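Morin hand-held gripper set – teach-by-hand kit for packing and sorting lines

From Rakora. In use at Cirkesura since November, 2 sets on the day shift.

What it is: a pair of grippers, left and right, that your own people carry. They do the job by hand the way they always do it, the set records the movement, the robot on the line gets its program from that. No teach pendant, no programmer on site for every new carton.

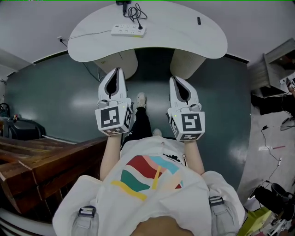
Who does the teaching matters more than the hardware. Cirkesura put Marlene Gerlach on it first, packer, long time on line 4, never programmed anything. Her recordings run the night shift now. She does two hours with the grippers in the morning and then goes back to the line – two hours is plenty, forearms get tired, plan for rotation.

What changes for staff:
Less lifting at the end of the line. More checking. One new role per shift (we call it lead recorder, call it what you like). Pay grade for that role should be settled before the kit arrives, not after. Hubert Ruchti, shift manager, had to redo his whole roster and would of liked to know that sooner. Ask us for his template.

Recordings belong to the workplace. No names stored, only a shift code. Works council gets the same login as management.

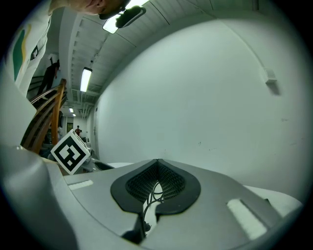 Setup is short. Trained person can get a set running before the first break. Keep the marker cubes clean, that's the main thing – the black-and-white pattern has to be readable, so wipe off tape glue and dust at the start of the shift. Soft cloth, no solvent. Same goes for the dark pad in the middle of the body, and go easy near the thin cables under it. Replacement pads are in the spares list.

Supplied with: left and right gripper, straps, charger, wall card with the daily checks. Plametent software licence for one line is included, more lines on request.

Tested to 3000 recordings per set beetween services. Service is by exchange, send it in Wednesday and a replacement goes out the same day.

Order no. 537. Questions on training and rosters to Mirjam Kälin, spares to Ottilie Frei.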